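Walora Student Project Report
Desk Lamps, Cords and Clear Tables: Does a Tidier Cord Get Used?

Background

Our group was given the shared study room at Walora and told to find something about it worth improving. The usual suggestion is more storage. We were not convinced. The room already has shelves that hold very little, and the complaints we heard were mostly about the tables themselves: cords lying across them, lamps left on, and people shifting somebody else's gear to make space for a notebook.

We narrowed the project to one item, the lamp cord with a switch partway along it. Most of the lamps in the room have this kind. The switch ends up wherever the cord ends up, and that can be the middle of the desk, the back edge or the floor. A guide put out by Flisadik, the firm that supplies the room's furniture, claims that moving the switch to a fixed spot at the front edge will "change how a desk is used". We wanted to see if that was true or just a nice sentence in a brochure.

What we did

The work ran through April. We picked 2 tables of the same size and left everything else in the room alone. On the Kenel table (we named the tables after the labels on the lamp bases, for lack of anything better) the cord was clipped down the back and the switch was fixed at the front right corner. On the Andreadis table the cord was left to lie however the last person left it.

Each sitting lasted 30 minutes. There were 20 sittings at each table, 40 in all. At the end of each one we wrote down whether the lamp had been turned off and whether the cord had been moved. We also asked each person one question, which was if the cord had bothered them.

We did not ask people to rate the desk out of ten. Earlier groups did that and their numbers all came out as seven or eight, which tells you about manners more than desks.

With the loose cord, the switch tends to drift into the working area. A white cord on a pale table is easy to overlook until your elbow finds it, and the switch housing is thick enough to rock a sheet of paper laid over it.
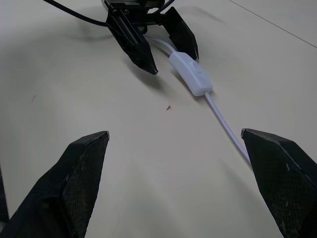 Where should an inline switch sit on a shared desk?

Near the front corner, on the side away from the writing hand, with enough slack behind it that the lamp can still be turned. On a shared desk there is no single right side, so we would put it on the right and accept that left-handed users get the worse deal.

What we found

People at the clipped table did move the cord less, but that is hardly a finding when the cord was clipped. The more useful result is that they did not turn the lamp off any more often. A few told us they hadn't noticed the switch at all and had looked for one on the lamp head. At the loose table people grumbled about the cord and then switched the lamp off on their way out, possibly for the simple reason that the switch was in their face the whole time.

So the brochure claim does not hold up for us. Clipping the cord makes the table nicer to work at. It does not seem to change anyone's habits, and it may make the switch easier to forget.

Problems with the project

The clips were the weak point. The adhesive ones let go of the underside of the table twice, and we stuck them back on without restarting the sitting. We probably should have restarted. The colour of the cord could matter too, and we tested only white.

We also sat in the room while people worked, and anyone who knows they are being watched by a group with a clipboard is going to turn the lamp off.

What we would do with the room

Clip the cords down the back of every table, using screwed clips if the college allows it. Put a coloured dot beside each switch so it can be found. Leave the shelves as they are.

We would not spend money on the Flisadik cord kit. The clips in it are the same type that fell off our table, and the rest of the box is a longer version of the brochure.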